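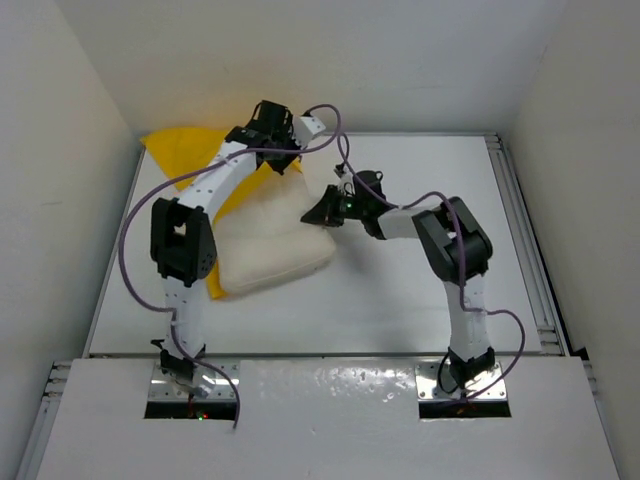

Jarstead Renters Group Questions "Five-Year" Pillow Claims

JARSTEAD, February 13, 2025 – The Vestside Tenants' Association today released the results of a survey of its members on bedding sold with long-life promises, and said it sees little reason for shoppers to pay extra for them.

The association mailed 3,000 forms to households in Vestside and nearby blocks last June. It got 1,088 back. Members were asked what they paid for their pillows, what the label promised and when they stopped using them.

Of the people who had bought a pillow sold as lasting five years or more, 34 percent said they still had it on the bed after two. The rest had thrown it out, moved it to the couch or given it to the dog. The association does not claim this is a scientific sample. People who are annoyed with a pillow may be more likely to fill in a form about one. Even so, the gap between the label and the answers is wide, and the group would like to see what the labels are based on.

Kiltier, whose pillows were the ones named most often in the replies, was asked in writing for its test results. The company sent a brochure. The brochure says the filling is "proven to recover," and does not say who proved it, how many times the pillow was pressed or whether it had been through a washer first.

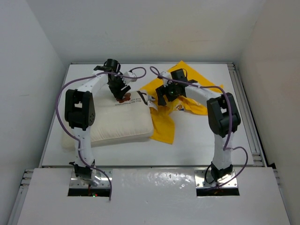
Kiltier said in a later email that its pillows are checked before sale and that customers who follow the care card "should see years of comfort." The email gave no figure for years.

The care card is its own problem. It calls for a cold wash, a low dryer and a full day of airing between uses, which is hard to manage in a building with shared machines and one pillow per person. Miss a step and the guarantee is void. Several members said they found this out only when they asked for a refund.

The association is asking stores in Jarstead to post the full guarantee next to the price. It is not calling for a boycott, and it has no pillow to recommend.

The full survey results are available at the Vestside office during regular hours. Copies are free to members.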